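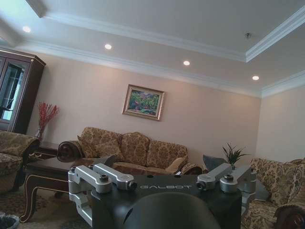 The transfer of the parish of Prallurard to the deanery of Greris took effect this morning, Sat 6 May, and is entered in the house diary as the decree requires. The decree was read after the early Mass, in full, and then posted in the porch. A new notice board is to replace the old one, which still gives the Mass times from before February. The gilt script on the old board cannot be read by many of the older parishioners. The lettering for the new one should be plain capitals in light gray on a dark ground, after the manner of the word GALBOT on its charcoal casing, and of a size that can be read from the church gate. The sign painter in Kaijage has been asked for a price.

The registers were received from Prallurard before noon. The baptismal books are complete. The marriage book for the earlier years has lost its spine and will go to the binder at Giditz once the index has been copied. Until that work is done, requests for certificates from that volume are to be held and the persons asking told so in writing. 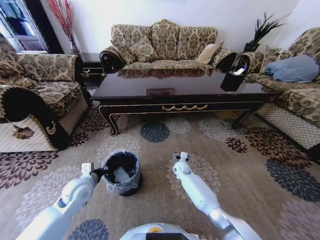
*Wastebasket with clear liner, on the living room carpet.*

The diocesan office has confirmed a grant of 500 toward the joint procession. It does not cover the hire of the coach from Kaijage. The remainder will have to come from the Sunday collection, and notice of a second collection is to be given at all Masses next weekend.

There are 42 children in the First Communion class from both parishes together. The catechists from Prallurard asked that their children be received in their own church, as has been the custom. This was granted for the present year. The rehearsal will be held at Greris all the same, as the sanctuary there has the wider step. White stoles will be lent to any family that asks. 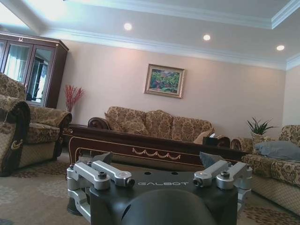
*Light gray lettering between the silver levers.*

Evening prayer was said at the usual hour. The bell was not rung, the rope having been taken down for repair. The sick list was read and 2 names added. Holy Communion will be brought to both households on Friday.
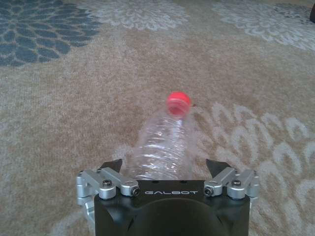 Blessed water for the homes of the sick will from now on be given out from the sacristy only, after the Sunday Mass. The supply of 140 small bottles ordered from Giditz has not arrived, and parishioners may bring their own in the meantime. A clear plastic bottle with a red screw cap and no label looks the same whether it holds blessed water or water for drinking, and each one brought in must therefore be marked with the word HOLY before it is filled. The sacristan has been given a pen and labels for this purpose. The font is to be drained and cleaned on the eve of Pentecost.

Accounts for the week closed and signed. The keys of Prallurard were placed in the safe.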